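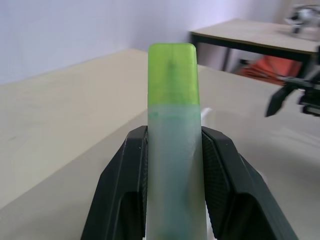

From: Imelda Talavera
To: Fandthorpe local history list
Date: January 2024
Subject: Re: Marking up the vestry book copies

Thanks for the scans, they came through fine. I have quoted your message below so that people who missed it can follow.

> I have finished copying the vestry minutes from 1846 up to the
> point where the second clerk takes over. His hand is much worse.
> Before I go on, can we agree how to mark names? At the moment I am
> underlining surnames in pencil and putting a question mark in the
> margin where I am guessing. I have two spellings of what I think is
> the same family, Lurkis and Lurkiss, sometimes on the same page.
> Do we pick one? Also, does anyone want the lists of road repairs
> typed out in full? They are long and mostly gravel.
> - Zilus

On the spellings, please don't pick one. Type what is on the page each time, even when it changes from one line to the next. The index is the place to bring them together. I would enter the family under Lurkis and put a cross-reference at Lurkiss. We did the opposite with the burial register and I am still finding entries that were tidied up and no longer match the original.

For marking, pencil is fine on your own printouts. If you prefer a highlighter, use a pale color and keep it to the surnames. Darker ones turn to gray bars when the pages are photocopied, and then the next person can't read the name at all. Please don't mark anything on the older set of copies in the blue folder. Those were made before the binding was repaired and they show the inner margins better than the new scans do.

Question marks in the margin don't survive typing, so in the typed version put the doubtful word in square brackets with the question mark inside, like this: [Harrow?]. If you can't read it at all, type [illegible] and move on. Someone else may get it later.

Yes to the road repairs, in full. I know they are dull. They give the names of men paid by the day, and many of those men never turn up in the minutes otherwise. I found a carter in there last winter that I had been looking for under the wrong parish.

Some 90 pages are left after the change of clerk. I can take the last part, starting with the page that has the ink blot across the top, if Kalniņš is still willing to check my typing against the scans. Please reply to the list so we don't both end up doing the same pages.

Imelda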